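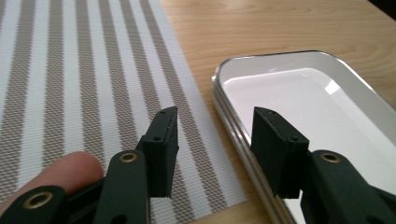 Dark green fingertips, facing each other across an open gap.

Kingi Work Table
Rolotton Contract Furniture — Tables and Desking

Overview

The Kingi is a general-purpose table for libraries, training rooms, study areas and shared offices. It is supplied as a single fixed-height piece and may be used alone or placed beside other tables in the Kingi range. The current version replaces the Bruten table, which is no longer made. Spare feet and grommet caps for the Bruten remain available through the service desk.

Customers adding to an existing Bruten installation should note that the two tables differ slightly in height and should not be joined side by side.

Finishes

The top is offered in Pale Grain, Mid Grain and Plain Gray. Grain direction normally follows the long side of the table. It can be reversed on request, provided that the request is made before the order is confirmed. Small variations in shade occur between production batches, and customers who require a close match across a room are advised to place a single order.

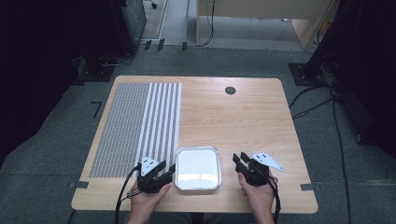 Light wood-grain top with rounded corners and a round dark gray cable grommet.

Cable access

One grommet position is included in the price. A second position may be specified at the time of order. Grommets cannot be added on site, and drilling the top by any party other than Rolotton ends the warranty.

The optional Dokero tray fixes under the top and holds power strips and spare cable length. It is sold separately and is supplied with its own screws. The Dokero tray is not suitable for tables that will be moved every day.

Placement

The Kingi may stand on carpet or on hard floors. Carpet feet are fitted as standard; felt feet for hard floors are supplied in the same carton. Tables should be lifted at both ends when they are moved. Dragging a table across carpet places strain on the leg joints — damage of this type is not covered.

Care

Wipe the top with a soft cloth and mild soap, and dry it at once. Do not use bleach, abrasive pads or solvent cleaners. Tape should be removed at the end of each day, and hot items should be placed on a mat.

Leg bolts should be checked 3 months after assembly and once a year after that. The correct key is taped to the underside of the top.

Ordering and delivery

Minimum order: 3 tables
Standard lead time: 20 working days
Lead time with second grommet: add 10 working days
Warranty: 11 years on the legs and 10 years on the top

Orders for delivery before the end of October must be confirmed in writing. Assembly is available at added cost and must be booked with the order. Packaging is collected only where assembly has been booked.

Returns are accepted for unopened cartons. Tables with a reversed grain or a second grommet are made to order and cannot be returned.

Contacts

Orders and quotations: Leonie Sutcliffe
Service and spare parts: Cameron Whitcombe
Finish samples: Ngaio Pirihi

Page last revised 8/17/26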